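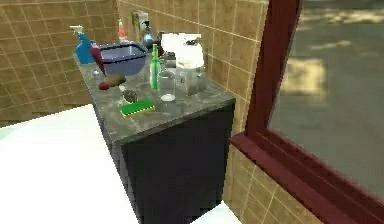

Vinegar on grout - are we still doing this?

Posted in February by tubandtile

Okay so I have been cleaning my own bathroom floor with vinegar and water for as long as I've had a bathroom floor. My mother did it, her mother did it, and every cleaning article I've ever clicked on says go for it. Then I mentioned it to the guy at Grolter (the flooring place out by the highway, for anyone local) while I was buying a grout pen, and he looked at me like I'd said I wash my car with gravel.

He says acid eats cement grout a little at a time and that's why mine feels sandy between the tiles near the shower. He wanted to sell me a bottle of Zikeo instead, so of course I'm suspicious. Is he right or was he on commission?

Regular ceramic tile, beige, house was tiled before we bought it. I have no idea if the grout was ever sealed.

----

mopqueen68
He's right, sorry! Vinegar is an acid, cement grout doesn't like acid. If it was sealed and the sealer is still good you can get away with it for a good long while, but once the sealer wears off you're basically rinsing your floor away. Sandy is a bad sign.

You don't need the fancy bottle though. Warm water, a squirt of dish soap, a nylon brush, then rinse with clean water and dry with an old towel. The rinse matters more than the soap. I skipped it for years and wondered why my floor was gray again by dinnertime.

----

oldhouse_newmop
Going to disagree with this. I've got a 1950s bathroom and I've used diluted vinegar on it every couple weeks the whole time we've lived there. The grout is fine. Hard as a rock. We have terrible hard water here and soap just makes a film on top of the film.

I think people hear "acid" and picture something smoking in a lab. A splash in a bucket is pretty weak stuff.

----

mopqueen68
How's your tub surround, though? Floor grout and shower grout live very different lives. And some of those old floors were packed really tight with skinny joints, so there's less to wear out. I wouldn't tell a stranger to do it just because yours held up.

----

oldhouse_newmop
Tub surround is also fine, thank you for asking :)

----

drippyfaucet
Can I put in a word for baking soda paste? Baking soda and a little water, smear it in the lines, leave it while you have a coffee, scrub, rinse. I did our whole upstairs bath that way and the grout went from brown to sort of a nice oatmeal. My knees have not forgiven me.

Do NOT do the thing where you pour vinegar over it for the fizz. It's fun, but you end up with salty water and you've used up both of them.

Also please never mix any of this with bleach. Vinegar and bleach makes chlorine gas and I know somebody who had to stand out on the lawn in a bathrobe.

----

tubandtile
The fizz was my favorite part.

So how do I tell if it's sealed? I've read the water drop thing but how long do you wait?

----

mopqueen68
Put a few drops on the grout when it's good and dry and leave it for 13 minutes. (I don't know why 13, that's what my kitchen timer was stuck on once and I've stayed loyal.) If it's still beading, you've got sealer. If there's a dark spot, it soaked in and you don't. Try it in 2 spots, one by the shower and one behind the door where no one walks. Mine gave totally different answers.

----

bucketlist_betty
I used Zikeo for a while. It's okay! Smells like a melon. I couldn't see much difference from dish soap and it costs a lot more. The Bugti brush, on the other hand, I'd buy again tomorrow - stiff narrow bristles, long handle, you can do it standing up. drippyfaucet, think of your knees.

For sandy grout, no cleaner is going to fix that. You need to scrape out the loose stuff, regrout that patch, let it cure for however long the bag says and then seal it. I did a strip by my shower and the worst part was matching the color. It doesn't match. I put a bath mat there.

----

tubandtile
Update, did the drops. Behind the door it beaded up nicely. By the shower it went dark almost right away. So I guess I owe the Grolter guy an apology, or half of one. Still not buying the melon stuff.

Going to order the brush and regrout the bad bit once it's warm enough to have the window open. Anyone have a favorite sealer? The little roller kind or the spray?

----

oldhouse_newmop
Roller. Spray goes all over the tile and you'll be wiping haze until summer. And I'm keeping my vinegar.

----

Thread viewed 2,833 times | Contact the moderators | © Lastby Home Forums | Back to top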